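Subject: Re: [heating-diy] Cold spot in screed zone after refill, and floor temperature limits

Attachment: floor by the desk, zone 3 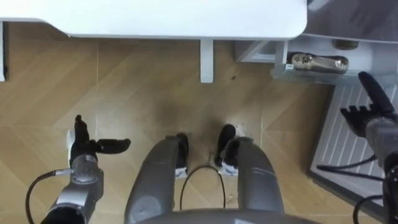 1. The quoted part

> I have a wet underfloor system in a ground floor flat, one manifold, four
> loops. Since the system was drained and refilled in April, loop 3 has
> been slow. The flow gauge reads 0.5 with the others at 2 or more. The
> actuator pin moves freely and I have swapped the actuator heads over, no
> change. The boards above are timber, herringbone, glued down. Two
> questions:
>
> a) Is this air, or is it dirt in the balancing valve?
> b) The controller (Climano, the older one with the dial) lets me raise
> the flow temperature to 55. Would that bring the slow loop up without
> hurting the wood?

2. Air or dirt

Air first. It is the more likely of the two after a refill, and it costs nothing to rule out. An automatic vent on the manifold will not clear a long loop, whatever the leaflet says. The bubble sits at a high point in the pipe and the pump does not have the head to push it round while three easier paths are open beside it.

The procedure I use:

Switch off the pump and the heat source. Let the manifold cool.

Close the isolating valves between the manifold and the boiler side.

Close every loop on both rails except the slow one. Take the actuator off that loop so the valve is fully open, and open its flow gauge fully too. Write down the old gauge settings first.

Connect a hose from the mains to the fill point on the flow rail, and a second hose from the drain point on the return rail to a bucket, with the end held under water.

Open the drain, then the fill. Keep the manifold gauge under whatever the maker allows. Run until there have been no bubbles for several minutes, then carry on for a bit longer. A loop of 90 metres in 16 mm pipe holds a little over ten litres, so one bucket is not enough. Have the second one ready before you start.

Close the drain, then the fill, and go on to the next loop. Do all of them, including the ones that seem fine.

If your system is dosed with inhibitor you will have flushed it out by doing this, so it has to be dosed again. People forget this and then write to the list two winters later about black water.

If the gauge still reads 0.5 after a proper purge, look for dirt. On the Vultine manifolds the gauge insert unscrews with the loop isolated and the pressure let down. Sludge collects under the seat. Rinse it, do not scrape it, and put a new O-ring in. On the Tzavaras type the insert is not meant to come out, and forcing it breaks the plastic collar. With those, try a reverse flush: same hoses, swapped over. I have had that work twice and fail once. The failure was a kinked pipe behind a kitchen unit, so no amount of water was going to help.

Check the lengths as well. You do not say how long loop 3 is. If it is much longer than the other three, a low reading may be nothing more than a manifold which was never balanced, and the April refill only made you look at it.

3. Flow temperature under timber

Do not raise it to 55. A loop with a quarter of the flow it should have will still be cold at the far end, and the first few metres will be far too warm. You would also be overheating the other three rooms to make up for the bad one.

The figure that matters for wood is the surface temperature of the floor. Most board makers give 27 degrees as the limit, some a little less, and the adhesive maker may have a separate figure. Read both. With glued boards on screed at usual pipe spacing I would expect to stay within that at a flow of 35 to 40. My own zone runs at 38 and I have not needed more.

Things that push the local surface temperature up:

Rugs, above all with a thick underlay
Furniture with a solid base standing flat on the floor
Dog beds and floor cushions
Boxes left in one place all winter

Furniture on legs is no problem, as the air moves under it. A wardrobe or a plinth unit with no gap is another matter, and if one is to stay there for good it is better placed over an area with no pipe. That is hard to arrange once the screed is down, so the practical answer is to keep the flow temperature modest and leave a gap where you can.

The limit sensor should be in a conduit in the screed, between two pipes and not touching either. If yours was just pushed down beside the manifold it is measuring the cupboard. The older Climano accepts a remote floor probe, but the input has to be switched on in the installer menu. It is off as supplied. Mine sat there unread for 12 months.

4. Humidity

This was not in your message but it belongs here. Glued herringbone moves less than a floating floor, but it still moves. Keep the room above 40 per cent relative humidity in the heating season if you can. Mine averages 46 with a tray humidifier. Gaps which open in January and close by May are normal. Gaps that do not close are not.

When you restart after the purge, bring the flow up by no more than five degrees a day until you reach the working temperature. The boards will have dried or taken up moisture while the heating was off, and a sudden step is hard on the joints.

5. What to report back

Please post the following when you have done the purge:

Loop lengths, from the drawing if you have one
Gauge readings for all four, before and after
Flow and return temperatures at the manifold after two hours' running
Pump model and speed setting

For the last item, if it is the Grelel pump with the three-position switch, leave it on the middle setting for the test - the auto mode hunts with fewer than four loops open and the readings will not mean much.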